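I promised more tips on paper beads after my last post, and I've finally had a quiet January afternoon to write them up. My kitchen table is still covered in strips of old calendar, so forgive me if I ramble!

Start with your paper. Magazine pages roll up tight and shiny, while wrapping paper makes a softer, fatter bead. My friend Urszula Szczepańska cuts long skinny triangles, and I've come around to her way of doing it — the beads taper so nicely at both ends. Roll each one around a toothpick, and keep the glue off the first inch or you'll never get the toothpick back out.
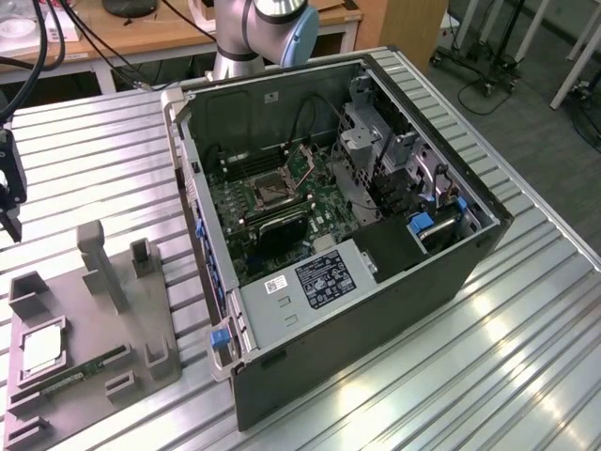
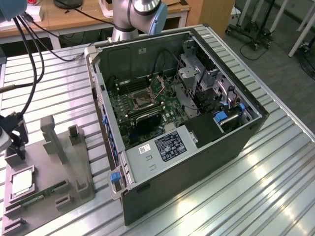
Glazing is the part I get the most letters about. Thin coats are best, and I give mine four, with a good long wait between them (overnight, if you can stand it). Turn the beads now and then so the glaze doesn't pool on one side. If you have anything with a ribbed top, like the metal table in both photos, lay a sheet of wax paper over it and the beads will sit in the grooves without rolling off onto the floor. At home I make do with a pleated piece of cardboard. Stray drips peel off the wax paper once they've set.

For stringing, I like waxed cotton cord. Knot between the beads if the necklace is for a child, and save your lumpy ones for the back, under the hair.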